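Old office Dells, part two

I said in July that I would get back to the computers in the garage once the shelves were up. The shelves are up. Indira Fernandes gave me the desktops when her office on Varghese Street moved out, and I had been walking past them ever since.

The goal is modest. I want one machine that runs well enough for my daughter's schoolwork, and I want the rest sorted into parts worth keeping and parts for the recycler. Senthil Sundaram already asked for a 500 GB drive if one turns up.

The outside panels came off easily. Dust was worse than I expected, so I took everything out to the driveway first and went over it with a soft brush. After that I set up on the bench with a magnetic tray, a Phillips screwdriver and a roll of masking tape for labels. I label every cable before I pull it. Last time I skipped that and spent an evening looking up front panel pinouts.

Most of my attention went to the processor area. The old thermal paste comes off with rubbing alcohol and coffee filters, and it takes more patience than you would think. With the load plate up, I keep my fingers and the filter well away from the socket. The pins in there bend if you so much as look at them - I ruined a board that way when I was starting out.

Motherboards, processors and a power supply:

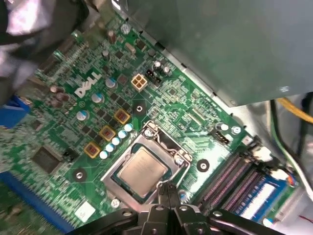
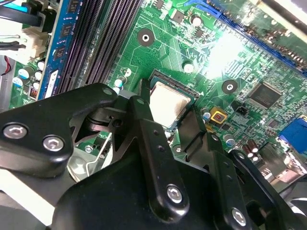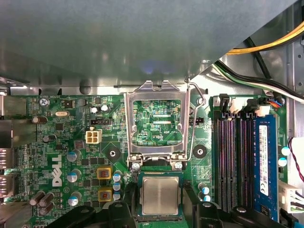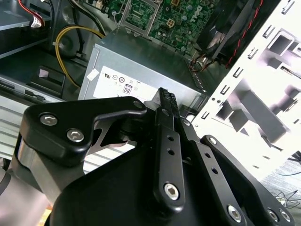
I still need to decide about memory. Gangadharan Kamath has a box of old sticks and says I can dig through it, but he is on the other side of town and I would like to know the part numbers before I drive over. I have been writing them down on the back of an envelope, along with the drive sizes.

The thermal paste I ordered from Stovgate was 36 cents cheaper than the one at the hardware store and then cost me shipping, so that was no bargain. I bought 2 tubes anyway. One should last me through this batch.

Next on the list is a new coin battery and a look at the fans. I also have to find the box with the spare case screws, which I put somewhere safe when I built the shelves.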